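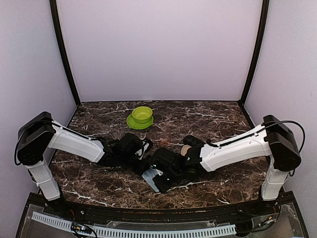 Vol. 12, No. 2, page 40

Second pair of arms at the sorting tables

The dish room at Skisedar used to take four people a shift. The company washes and packs rental tableware for banquet halls and hotels, and for most of its history the packing was done by hand at long steel tables. Since October, part of the work has gone to two-armed stations supplied by Pumgate. We spoke with the woman who supervises the floor, who asked that her name be left out.

Her first point was that the job had never been hard to describe. "You pick up a bowl, you look at it, you put it on its saucer, you put the set in the crate. Then you do it again." A full crate weighs 45 pounds. Lifting crates is still done by people.

The stations were slow to begin with. Plates gave the arms trouble, and thin, see-through pieces gave them more. "A bowl has a rim you can grab," she said. "Something flat and clear, they had to be taught over and over. One arm holds it and the other comes in next to it. You stand there wanting to do it yourself."

Her crew did a good deal of that teaching. Two packers now spend most of the day at the stations, setting out pieces, clearing jams and marking which attempts went wrong. They were moved up one pay grade. The supervisor said she had to ask for that twice.

The others went to inspection and to the loading dock. One packer with long service did not want either and left in the spring. "I won't say it was all fine. She liked the table. She liked talking while she worked, and there's less of that now."

Wrists and shoulders are better, by her account. Sick days for strain are down, though she would like a full year of records before making anything of it. What has gone up is time spent waiting. When a station stops, the person minding it cannot fix much beyond a dropped piece, and a call to Pumgate can take half a morning.

On a good shift a station gets through 500 sets. An experienced packer still beats that. Management's argument is that the station can run into the evening, when the company has always had trouble finding people.

Asked what she would tell a supervisor at another plant, she kept it practical. "Get your people in the room before the machine is ordered. Ours saw it when it came off the truck. They had good questions, and by then it was late to ask."

A third station is planned for the glassware line. The packers have been asked to help choose where it goes.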